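Drillville Shared Automation Lab
Software Working Group, Minutes of the Monday Meeting

Chair: Chie Sakamoto
Minutes: taken by the Prulex seat, by rotation and under mild protest
Also represented: Ichikawa (planning), Murkinside (perception), Drillville (operations)
Started 9:30, which the agenda calls 9:00.

1. Minutes of the last meeting

Approved. Murkinside asked that "stubborn" be changed to "firm" in item 4. Changed.

2. Two-arm cell, tissue pack task

The planner now handles both arms in one request instead of two requests and a prayer. Ichikawa went through the new scheduler. Each arm reserves a volume of space before it moves, and the other arm has to wait or find another way. The goal remains what it was in the spring plan: packs from the board to the lower shelf of the little two-tier unit, with neither arm having to be rescued.

The reservation volumes are generous. Chie asked whether they were generous or simply wrong. Ichikawa said the padding was set before the wrist cameras went on, then raised when they did, and possibly raised again by someone who did not know it had been raised. It will be measured and set once.

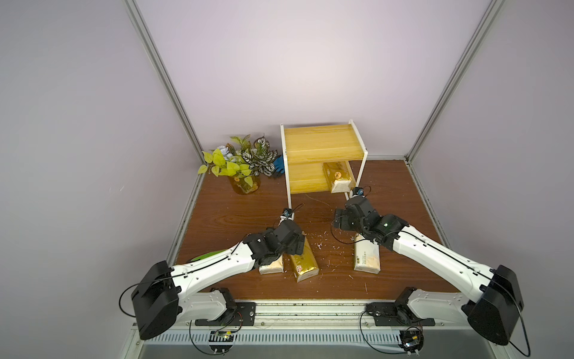

Q (Drillville): What happens if both arms ask for the same space at the same moment?
A (Ichikawa): The arm with the shorter remaining path gets it. The other holds position and asks again after 500 milliseconds. If it has been refused 4 times it backs off to its home pose and the job is replanned from there.

Drillville asked for a log line when that happens. Ichikawa said there is one. Drillville asked for a log line that a person could read. Agreed.

Action: Ichikawa to measure the padding and rewrite the log message.

3. Perception

Murkinside reported on the pack detector. Plain wrappers are behaving. The gold ones are shiny, and the pose estimate wobbles with the highlights, so that a pack lying perfectly still is reported as having changed its mind. Of 58 logged pose errors, 24 were on gold wrappers. The rest are spread over several causes, one of them a unit conversion that Murkinside would prefer to discuss by email.

Two proposals: average the pose over several views before the gripper commits, or lower the exposure on the wrist cameras. Chie asked why these were alternatives. After a pause, both were adopted.

There was a longer discussion about the white flecks on the board. The segmenter sometimes reports them as very small objects, which is correct and no use to anyone. Prulex suggested a minimum size filter. Drillville suggested a brush. The filter goes in the next release; the brush was assigned to operations. 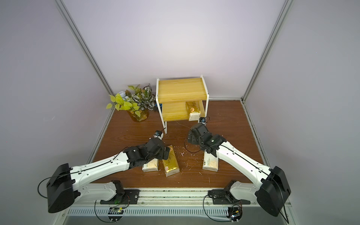 Item 3: both arms over the board, gold and pale wrappers within reach.

Murkinside also wants the printed emblem used as an orientation cue. Prulex pointed out that this helps only if the printed side is facing a camera. Left open until there are numbers.

Action: Murkinside to merge multi-view averaging and post before and after results. Murkinside to fix the units.

4. Shelf placement

The place routine treats the lower shelf as a box with an open front, and it treats the top board as a ceiling. The trouble is the approach angle. The wrist camera is on top of the gripper, and the collision model has it a good deal slimmer than it is in life. Prulex has a corrected model and had been saving it for the right moment, which Chie ruled was three weeks ago.

Ichikawa would like the planner to choose the placement slot from what is already on the shelf. At present the slots are fixed in a config file, and the file believes the shelf is always empty. Murkinside can supply an occupancy estimate at the start of each run. The two teams will agree on a message format without inventing a third one.

The plant stays in the collision map as a single large cylinder. A motion to model the leaves was not seconded.

Action: Prulex to publish the corrected gripper model by end of day. Ichikawa and Murkinside to agree on the occupancy message.

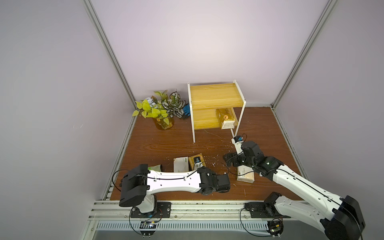 5. Tooling

The replay viewer now loads both arms on one timeline. It still opens on the last frame, for historical reasons. Drillville asked what the history was. Prulex will look for it.

Nightly simulation runs are passing again. The cause of the earlier failures was a test that checked the month and had strong views about December. Test removed.

Chie reminded everyone that config changes go through review, including one-line changes, including changes that only touch comments.

Action: Prulex to make the viewer open at the start.

6. Any other business

Ichikawa asked for the meeting to be moved to 10:00, given when it starts. Declined, on the grounds that it would then start at 10:30.

Next meeting: same room, same time as printed. Murkinside takes the minutes.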